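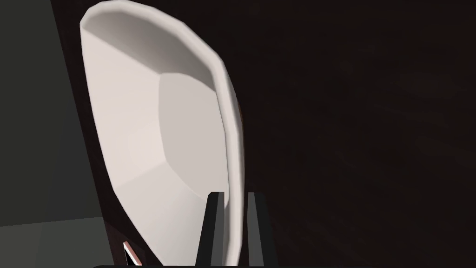
A bowl made of flat panels. The inner base is roughly hexagonal.

How flat shapes make round things

A polygon is a flat shape with straight sides. A triangle is a polygon with three sides, and a hexagon is one with six. A circle is not a polygon, as it has no straight sides at all.

Computers often store a solid object as a set of polygons joined edge to edge. The set is called a mesh. Each polygon is a face, each line where two faces meet is an edge, and each corner is a vertex. The plural of vertex is vertices.

How many faces?

A mesh with few faces looks angular. A ball with 18 faces has corners you can see at once. A ball with 500 faces looks much smoother, although every face is still flat. More faces need more memory, and the computer takes longer to draw them.

Light and shade

A face that points towards a light is drawn bright. A face that points away is drawn darker. In the simplest method, called flat shading, the whole face gets one shade, so the edges between faces show clearly. A second method, smooth shading, blends the shades across the edges. The mesh stays the same, but the surface looks curved. The outline still gives it away: look along the rim of a wheel or cup in an older computer game and you may find short straight lines.

Try it yourself

You need a pencil, a ruler, a pair of compasses and paper.

Draw a circle. Keep the compasses at the same width and step them round the circle, making a mark each time. You will make six marks. Join them with straight lines to get a hexagon.

Now make a new mark on the circle halfway between each pair. Join all 12 marks. Compare the gaps between the lines and the circle with the gaps you had before.

Words to know
Mesh: a set of joined polygons
Face: one flat polygon in a mesh
Vertex: a corner where edges meet

Text by Niloufar Taheri
Last checked 10/17/25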